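Right, quick one, the bus is in 40 minutes and I still haven't found my other trainer.

I said in the last post I'd write up the Great Breakfast Overhaul and then didn't, so. Back in October I worked out that I was spending £18 a week on coffee and a pastry on the way in. Eighteen! For something I ate standing up at a crossing. Wrote it on the fridge whiteboard, felt ill, carried on doing it until well after Christmas obviously.

What changed it was moving. The new flat has room for a table by the kitchen, a proper one, pale wood, bought off Danilo Bañez from my old job when he went to live with his brother. £81 and he helped me get it up the stairs, which were the hard part. Took us both an entire evening and a chunk out of the door frame. Landlord if you're reading this, it was like that.

It's got scratches. Faint ones, you only see them when the light's coming across. I was going to sand it and oil it and do the whole thing, watched two videos, got bored. Scratches are staying.

Then the rule, which I nicked from Jericho Lagman: lay the table. Even for cereal. Even for just you. Jericho's been going on about this for years and I always thought it was a bit much, but if there's a plate out I sit down, and if I sit down I eat, and then I walk straight past the bakery. Mostly.
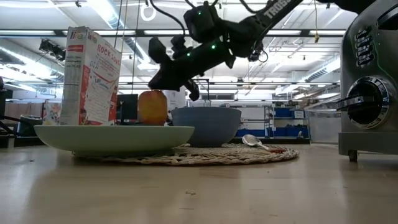
Osden, 4 May 2024

So that's the set-up as it stands. Round woven mat, green plate, the blue-grey bowl, spoon, an apple, box of Life at the back. Not fancy.

The mat first as I've had messages. It came from Marino, the shop on the corner past the launderette, and no I don't know if they post. The edge is all loopy and uneven and I like it better for that. Shake it out over the sink, do NOT put it in the wash. I had a pair of them once. Once.

Bowl is a Grerer second. It's got faint ridges round the outside and a nice broad rim, so you can carry it full without your thumb going in the milk. It weighs next to nothing. Takes exactly as much cereal as I want and then I have a bit more anyway.

Plate is for toast on toast days. Shallow, pale green, a bit bigger than it needs to be, and it hangs off the mat on the left whatever I do. I've tried moving everything along to the right and then the spoon's got nowhere to go. Might get a bigger mat. Might not, there was another one at Marino but it was square and I went off it.

The spoon with the reddish-brown handle is the only one left from a set my aunt gave me. Don't leave it soaking, the dishwasher finished off its brothers and sisters.

Cereal: I know. Someone will tell me to make granola. I did make granola, it was from the Pellumen oats leaflet, nearly 300 g of honey in it and it set like a paving slab. I had to hit the tray with a rolling pin. Shop cereal is fine. Apple cut up on top if I've got time, apple eaten on the way to the bus if I haven't, so guess which it is today.

Crumbs I've given up on. Wipe the table, turn round, crumbs. There's always one below the plate and I swear I did that bit. If anyone's got a cloth they actualy rate then put it in the comments, I've been through the yellow ones and the bamboo ones and they just push it all about.

Money bit for those who asked: the £18 now goes in a separate pot and the pot hit £300 last week. It was meant to be for a rug. It's probably going to be for the boiler man.

Next time will be the shelf over the sink, which I've been promising for ages, plus what I did with teh tiles. Trainer was under the sofa by the way. Off!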